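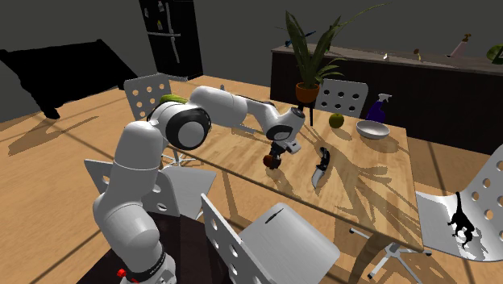
Candow 42 Dining Table Oil

Price: $40 per can
Item no. 1334
Covers: around 239 square feet, one coat, on bare wood

The maker calls this a "lifetime finish." We sell it, and we don't believe that. No oil lasts a lifetime on a table people eat at. Expect to put on a fresh coat every year or so, sooner where plates and elbows land.

What it does well is keep pale wood pale. Most oils turn a light tabletop yellow by the second coat. Candow shifts the color a little – wipe a damp rag across the wood and you'll see about how dark it will go.

How to use it

Sand with the grain and wipe off the dust. Rub on a thin coat with a cotton rag, wait 15 minutes, then wipe until the rag comes away nearly clean. Let it sit overnight. The can says four hours to light use, but ours was still tacky at bedtime.

Claims we'd take with some salt

"Stainproof." Red wine left on our Dovthorpe store sample until morning left a ring.
"No odor." It smells like nuts and paint for two days. Open a window.

Also in this section

Saner Wax Paste – shinier, fussier, worse with hot mugs
Caputo Lint-Free Rags – fine, but an old T-shirt works too

Lay used rags flat outdoors to dry before you throw them out. Oily rags in a pile can catch fire.

Opened cans can't be returned.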